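Sticky finger sends Flovness grippers back to the bench

A tiny part has caused a big headache for the gripper team at Flovness, and the fix they came up with is a clever one!

The company pulled 12 of its hand-held grippers out of use in November after the fingers on two of them began to stay shut once the operator had let go of the trigger. One operator got a pinched thumb. No one was badly hurt, and work stopped within the hour.

Saadet Kocabaş, who runs testing, had the first gripper apart by late afternoon. The culprit was a return spring from a new batch, wound slightly too soft. It passed every check on day one and then weakened with use, and the first bad one let go after 393 squeezes. The old springs go on for many thousands.

"We were looking at the software for half a day," said Kocabaş. "Then Ekrem pulled on the finger by hand and said, this is just lazy."

Ekrem Sarıgül is the technician who built the new test rig, and it is a joy to watch. It opens and closes a gripper for 90 minutes straight, listens for the click at the end of each stroke — and shuts down the moment one comes late. Every spring now goes through it before it gets anywhere near a hand. 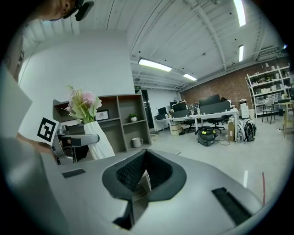 Operators have also been given a new rule: if a finger sticks even once, put the gripper down and tag it. Saturnino Montes, who trains new starters, has moved that to the very first page of the handbook.

The soft springs have gone back to the supplier, Fletow, and a replacement batch is on the rig this week. Flovness expects to have all the grippers working again by the end of the month.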